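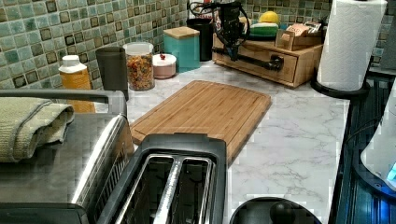
Toaster corner taking over my counter, help

Kitchen & Pantry > Small spaces

hkeskin_home
ok so. marble-look counter, green mosaic tile behind it, and I cannot stop putting stuff along the back wall. Canisters, a tumbler, the little wood drawer box, toaster up front, cutting board in the middle because where else does it go. Company coming Tuesday. What would you move first??

pantrymoth
Drawer box. Looks nice but what's in it. Tea bags? Goes in a cabinet.

hkeskin_home
tea bags, twist ties, a key to something

pantrymoth
lol exactly

Dell_R
Disagree, leave the drawer box. The canisters are the problem, none of them match. Pink, teal, black, clear. Get one set. I bought the Allavari ones, square so they push right up to the wall, no dead space between.

oatmilk_ruth
Noooo don't buy a set! The teal with the wood lid is pretty and the pink one with the tiny red knob is the best thing on that counter. Just put fewer out. And get the towel off the steel thing next to the toaster, if it gets hot thats a fire waiting to happen

Dell_R
Fewer out, sure. They still don't match.

hkeskin_home
towel lives there bc there's no hook. will get a hook. I like the pink one too, it stays, sorry Dell

grumpy_tom4
Whats the depth on that counter? Mine is 2 inches short of standard and the toaster sticks out if I turn it the wrong way. Slots running front to back saved me a lot of room.

hkeskin_home
no idea, will measure when I find the tape. Cutting board is the real question tho. Flat in the middle all day or standing up against the tile?

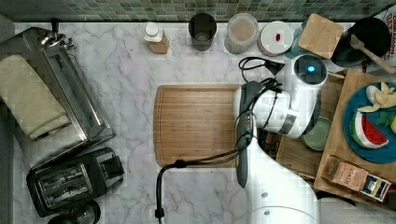 I lean toward leaving it flat, honest opinion. If it's put away I end up chopping on a plate. Bamboo, groove all the way around, so juice stays put when I do tomatoes. But then it's the first thing everybody sees and crumbs collect under it.

pantrymoth
Stand it up. Bamboo laid flat on a damp counter warps, lost 2 that way.

oatmilk_ruth
mine's been flat for 5 years, zero warping. wipe under it, oil it once in a while. Flat.

pantrymoth
you must have a dry kitchen

oatmilk_ruth
I have a kitchen in Florida

grumpy_tom4
Little rubber feet. Jakubowski hardware has a bag of 4 by the register, stick em on the bottom, air gets under. Done. Can't flip the board after, though

Dell_R
And broth, pasta, anything in a package goes in the pantry. Counter is for what you touch every day.

hkeskin_home
ok plan. hook for the towel, drawer box gets emptied and I decide after, feet on the board and it stays flat. Canisters: pink and teal stay, black one goes up top

Dell_R
Black one is the only one that goes with the toaster

hkeskin_home
omg Dell

pantrymoth
still say stand it up. Post an after pic

hkeskin_home
will do if I get to it before Tues. Hatice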